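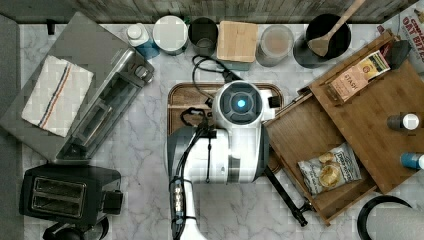 Arm over the counter by the toaster oven, snack drawer open.

Kitchen Rules for Working Around a Robot Arm

Posted under: Kitchen, Safety, Storage

These are the rules we keep on a card at the Claner test kitchen, with the notes that go with them. They were written for a counter arm that does light jobs such as putting groceries away, opening drawers and tidying. If your arm came with a manual, the manual wins wherever the two disagree.

Before you start

Know where the stop button is and keep it on the side of the kitchen where people stand. Mount it where you can hit it with your elbow. A stop that lives behind the toaster is no use to anyone with their hands full.

Mark the reach. Run the arm out to full stretch at its slowest setting and put painter's tape on the floor and counter where it ends, then add 8 inches. Children and pets stay outside the tape whenever the arm has power, including when it is standing still. A status light tells you something about the machine, but learn from the manual what each color means on your model. Don't go by the last one you owned.

Heat

Toasters and toaster ovens within reach should be off, unplugged and cool before the arm runs. Give a toaster oven at least 16 minutes after baking, longer if the top still feels warm to the back of your hand.

Take towels off the oven before anyone switches it on. The top is a handy place to hang one between jobs, and it is easy to forget. Put a hook on the wall if you keep doing it.

Cables

Cables on the arm should be fastened along its length with enough slack for the joints to turn. Check the fasteners once a month. Look for shiny spots on the jacket – that is where it has been rubbing.

Spare cable on the counter should be coiled and kept away from the sink and from anything that heats up. Do not run it under a tray or cutting board, where a tug can bring the whole thing along.

Counter layout

Keep tall things at the back against the wall, with the lids on. Canisters, jars and the utensil holder can share one row. Watch for spoons that lean out of the holder. A long handle takes up more room than the holder does, and a wrist joint coming past will catch it. Either stand the spoon upright or move the holder to the end of the row.

Glass goes farthest from the path. We keep glass jars at least 4 inches clear of anything that moves.

Drawers

An open drawer is the thing people walk into. Only one drawer open at a time, and no one reaches into it while the arm is working there. If you need the tea, stop the arm first.

Light bags such as chips should lie flat. Boxes can stand up in an organizer if they are lower than the drawer opening. Small bottles need a divider or they will roll and jam the slide.

Set the pull force low to begin with. On the Jukby we started at the bottom setting and went up 3 steps before the heavy drawer would move. If a drawer sticks, fix the drawer. Candle wax on wooden runners works well.

Cleaning

Power off, plug out, then wipe. Use a damp cloth with a drop of dish soap on the covers and a dry one near the ports. No spray cleaner anywhere on the arm – spray the cloth instead. Wipe marble the same day if anything acidic gets on it, and skip the vinegar.

Allow about ten minutes for the whole job. Wash the tray by hand if it is wood and dry it standing on edge.

Next page: Labeling canisters so both you and the arm can find them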